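Version for the Prurnen benches, revised in October. It replaces the older sheet with the gripper drawings.

# How to start and finish a hand-held gripper recording: good practice for operators

This guide is for people who record table tasks with the hand-held gripper and the head camera. It assumes you already know how to charge the devices and how to log in to the recording station. What it covers are the rules that we agreed on after the first season at Letcombe, when too many recordings had to be thrown away for small reasons.

The words are used like this: **must** means the recording is rejected if you don't do it. **Should** means we accept the recording, but the reviewer writes a note.

## 1. Prepare the table

1. Remove everything that does not belong to the task card. Things which are listed as background on the card can stay, but they must stand along the far side.
2. Wipe the surface. Crumbs and tape pieces look like small objects to the reviewer.
3. Do not change the position of background things between two takes of the same card. If you bump one by accident, finish the take, mark it as "moved" and start a new set.
4. Keep cables out of the area where your feet are. This is a safety rule and it is a must.

The Murkmont card set has 17 tasks. Please do them in the printed order, also if some of them seem easier together.

## 2. Check the gripper

Open and close the fingers fully before the first take. The movement should be smooth, with no clicking. If one finger stops earlier than the other, do not try to fix it with force — put the gripper in the return box and take another one.

Then look at the markers:

- The printed faces must be clean and flat. A corner that lifts is enough to lose tracking.
- Never touch the printed faces with your fingers. Hold the gripper behind them.
- Do not put stickers, names or inventory numbers on a marker face. Use the inside of the handle for that.

If you replace a marker block, the gripper must be calibrated again. Write it in the log with error code 912, so that the Pálfi software does not mix the old calibration with the new recordings.

## 3. Take the start position

Many people begin to move too early, and then the first seconds cannot be used. The start position is simple, but please learn it well:

1. Stand close to the table, with your body straight in front of it.
2. Hold the gripper low over the near edge, in the middle, fingers pointing to the far side.
3. Leave a gap between the fingers.
4. Turn the gripper until the markers on both sides are free. Sleeves must not hang over them. Push them up if they are long.
5. Stay still for 2 seconds after the start tone.

The same position is used at the end of each take, also with 2 seconds of standing still. Operators forget the end position more often than the start, I don't know why.

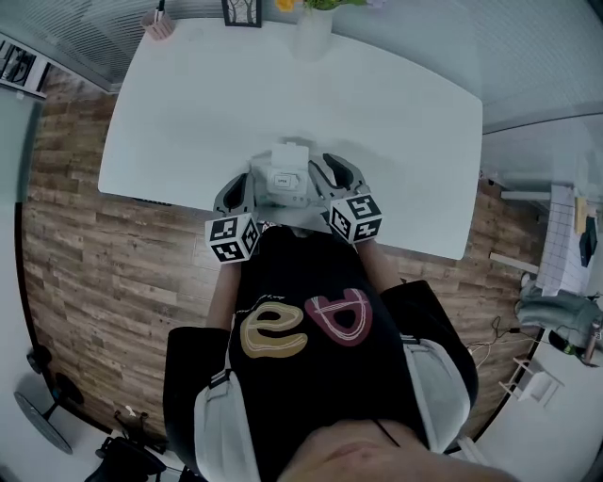 *Gripper over the near edge of the table, fingers apart, forearms bare, background objects along the far edge.*

## 4. During the take

Move at the speed you would use at home. Very slow movements are not safer for the data, they only make a different kind of data.

You should keep your hands in front of the chest when it is possible. When you have to reach far, lean with the upper body and let the head follow, so the camera keeps the gripper in view.

Do not talk to other people. If somebody enters the room and speaks to you, stop, go to the end position and mark the take as "interrupted". It is not a problem to have interrupted takes. It is a problem to have them without a mark.

After 10 takes you must make a break and put the gripper down. Some operators feel fine and want to continue — the rule is the same for them.

## 5. After the session

- Close the recording in the software before you switch off any device.
- Write the number of good, moved and interrupted takes in the log.
- Put the gripper back with the fingers closed.
- On Friday, the last operator of the day also cleans the marker faces with the dry cloth. No alcohol, it makes the print gray.

Questions about the rules, or a card that contradicts them, go to Gisela Oltmanns. Please write the card number in the subject line.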